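About Umus

Reading time: 4 minutes

Umus advises laboratories and teaching departments on buying automation for bench work. We do not make robots and we do not sell them. Clients pay us a fixed fee to work out what they need, what it will cost over its working life, and in what order the money should be spent.

The firm was set up in January by former laboratory buyers and engineers who had worked on both sides of the same purchase orders. It now has 19 staff in a single office with a test laboratory on the ground floor. Most of our clients are small: a university department, a water testing service, a hospital group with one shared sample room. Few have bought a robot arm before, and most will buy only one or two.

What we do

Our work is divided into four stages. A client may stop after any of them and keep the paperwork.

Stage one is a task survey. We visit the laboratory and record the manual steps in each procedure, with the time taken, the vessels handled and the clearances between them. The survey form lists every item an arm would have to reach, grip or avoid. Procedures that change from week to week are marked as unsuitable at this point and left out of the costing.

Stage two is the budget. The price of an arm is the figure clients usually bring to the first meeting, and it is rarely the largest line. Grippers, mounting, guarding, cabling, spare fingertips, software licences, staff training and the yearly service contract are entered separately. Bench alterations go under building works, which in many institutions are paid for from a different account and approved on a different date. We ask for both dates before drawing up a schedule.

Stage three is a bench trial. The client sends us its own racks and glassware, or the same models bought new, and we set up the procedure in our laboratory with the equipment under consideration. Trials are run for a minimum of 500 cycles per procedure. Drops, misplaced tubes, stoppages and operator interventions are logged by type, and the log is handed over in full.
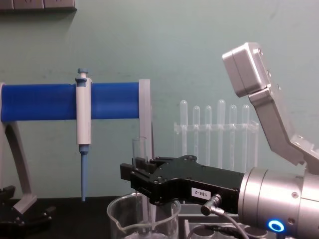
Trial results go back into the budget. A high rate of interventions is costed as staff time, at the client's own hourly rate, and carried forward for the planned life of the equipment. In several cases this has moved a purchase from one financial year to the next, and in one case the client bought a better set of racks and no arm.

Stage four is the purchase itself. We write the technical specification, compare the quotations on a common sheet and attend the acceptance test. The specification states payload, reach, repeatability, gripper stroke and cleaning requirements, along with the supply and network points needed at the bench. Acceptance criteria are agreed before the order is placed. Final payment should be tied to them.

Our tools

Flekero is our costing workbook. It holds 690 line items taken from earlier projects, each with a supply lead time and an expected replacement interval. Clients receive a copy with their report and may alter it as they wish. Prices are reviewed twice a year; anything older than that is marked and should be requoted.

Sevosero is the schedule format that goes with it. It sets delivery, bench works, training and acceptance against the client's financial year, so that invoices do not fall due in a period with no funds released. It can be printed on one sheet of A3.

Shared purchasing

Departments that cannot justify an arm alone sometimes buy jointly. The Kanagaratnam scheme, which we run for 4 teaching laboratories, is one arrangement of this kind. The members hold common spares and share a service contract, and bench time is booked in half-day blocks. Costs are divided by hours booked, with a minimum yearly charge to cover the contract. Applications to join are considered once a year and depend on the capacity left in the booking calendar.

Independence

Umus accepts no commission from manufacturers or distributors. Loan equipment used in trials is returned at the end of the loan period, and the loan is declared in the report. Staff may not hold shares in a supplier whose quotation they are assessing.

Starting a project

A first enquiry should include a list of the procedures under consideration, a bench plan with dimensions, the number of samples handled on a normal day and the latest date on which funds can be committed. Photographs of the bench are useful if no plan exists. We reply in writing with a fee for stage one and the earliest survey date. Enquiries that arrive less than eight weeks before the end of a financial year are accepted for survey only.

Page last revised July 12, 2018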